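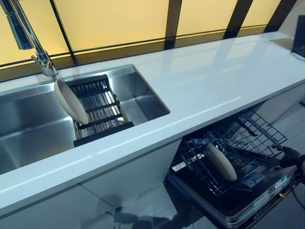

Dishwasher transfer task, Filcombe test kitchen: one plate on the sink rack, one in the upper dish rack.

Urkberg Operators Forum > Safety and Fault Reports > Gripper released plate above open dishwasher door

w_ellwood (Site Safety Lead, Filcombe)
Posted January 12, 2022

This report concerns a dropped plate during the dishwasher transfer task at the Filcombe test kitchen. There were no injuries. The unit has been placed on hold pending a reply from the controls group.

The task requires the arm to take plates from the upper rack of the dishwasher and stand them on the rack in the sink. On run 91 the gripper closed on the plate, lifted it clear of the tines, and opened again before the arm had begun its move toward the sink. The plate struck the lowered door and broke. The arm then continued along its planned path with nothing in the gripper and completed the placing motion over the sink.

The log shows a grip confirmation at closing and no fault afterward. The operator pressed the stop button 9 seconds after the drop. I am asking for two things: an explanation of the release, and an explanation of why the arm did not stop without operator action.

Wendy Ellwood

kuruc_controls
Thank you for the report. We have reviewed the log. The finger motor reached its current limit during the lift and the driver shut down to protect itself. When the driver shuts down, the fingers relax. This is the documented behavior of the Kuruc driver and is listed in the manual under thermal protection.

The grip confirmation is read once, at closing. It is not read again until placement. The software therefore had no information that the plate had been lost.

benchnine
We recorded the same fault in August with glass bowls. Lowering the grip force cleared it for us. The default is set too high for tableware, and the motor works against a plate that is not going to compress any further. I would suggest lowering the setting and resuming work.

w_ellwood
I do not agree that work should resume on that basis. A lower force may keep the motor within its limit, but it also raises the chance of a slip, and a slip would go undetected for the same reason this release did. The second question in my report remains open.

benchnine
With respect, one plate in 91 runs is a modest loss. Holding a unit for a week over a broken dish seems out of proportion.

prikitwood_maint
The cost of the dish is not the concern. With the dishwasher door down, the operator's usual standing position is within 2 feet of the drop point, and pieces can travel across a smooth floor. At Prikitwood we require closed shoes and eye protection for any task involving ceramic or glass, and the operator stands behind the counter line while the arm is moving.

I would also ask the Filcombe team to check the cable at the wrist. We had a release that was first put down to motor current and was later traced to a worn connector. The two look much alike in the log.

w_ellwood
The cable was checked this morning with power removed. The connector was seated and showed no wear. We will adopt the standing position described above.

kuruc_controls
We accept the point on detection. A revised configuration is available to registered sites. It reads finger position throughout the move and stops the arm if the fingers open or close beyond the expected width. It does not change what the driver does at its current limit, and that item is still under review.

benchnine
Does the new check produce false stops? Our bowls shift slightly in the grip during the turn.

kuruc_controls
It may. The width tolerance can be adjusted by object type. Please do not turn the check off.

w_ellwood
The revised configuration has been installed at Filcombe. The unit will run 7 supervised transfers with plastic plates before ceramic is used again. The hold remains in place until those are complete and the driver question has been answered in writing.

Thread status: Open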